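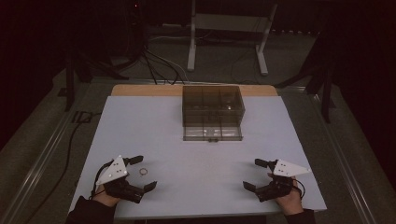 Philomena Amissah wrote in after the last open day to say she'd assumed she would be watching robots behind glass, and could we please warn people that they'll be asked to pick things up themselves. Consider yourselves warned! I've rewritten this page with her note in mind, plus the questions I get most in my inbox. If yours isn't covered, write to me and I'll add it.

So what is the Ornine open day?

It's an afternoon in July when we unlock the workshop and let people see how we teach robots to handle small things. We show a few different tasks through the afternoon, and you're welcome to stay for one or for all of them. I'll be the one at the door with the clipboard, talking too much.

Will I see a robot?

Yes, in the big room at the back, where Tetteh Akpalu runs the arm demonstration. But my favorite stop is the hand-held table (I'm biased, I set it up). A person wears nothing fancy there, just holds one gripper in each hand and does the job with those. We record it, and the recordings go into training the arms later.

What do you do at the hand-held table?

Small-parts work, mostly. The one people ask about is the ring task: a little gold-toned metal ring lies on the board, and there's a clear smoky plastic box with compartments and a lid with a tiny latch. The job is to get the latch undone, get the lid up, put the ring in a compartment and close everything again. Sounds like nothing, right? Try it with two black jaws on each side where your fingers ought to be.

Is it hard?

The first few tries, oh yes. Most folks go for the ring straight away and then find they have no good way to open the box with what's left. I'd open the box first, but Adjoa Dogbe swears by doing it the other way and she's faster than I am, so what do I know. A ring lying flat is a pain to pick up either way. Come in low and slow, and close the jaws gently.

Can I have a turn?

You can. Turns are 5 minutes each and we do them in the order people sign up at the table. If you'd like to just watch, that's fine too, and there's a bench.

Do you record visitors?

Only if you say yes on the form, and the form is one page. You can change your mind before you leave and we'll delete your turn. Mansa Nartey handles that, so ask at the front desk.

What should I wear?

Whatever you like, but please push up loose sleeves and take off dangly bracelets before you take the grippers. Closed shoes, please. There are cables on the floor and I've caught a toe on them more often than I'd like to admit.

Are kids allowed?

From age 6 up, with a grown-up. The grippers are made for adult hands, so smaller kids usually do better sharing, one hand each with a parent. It's a riot to watch.

Do I need to book?

Yes please. We take 60 people per afternoon and it does fill up. The booking form is on the Quartey building's events page, under Ornine.

Why is it so dark in there?

We keep the lights on the work and leave the rest of the room dim. Give your eyes a minute when you come in. If you need more light to get around safely, tell me at the door and I'll walk you over.

Where do I park?

Behind Quartey, by the loading dock. The code for the gate comes in your booking email.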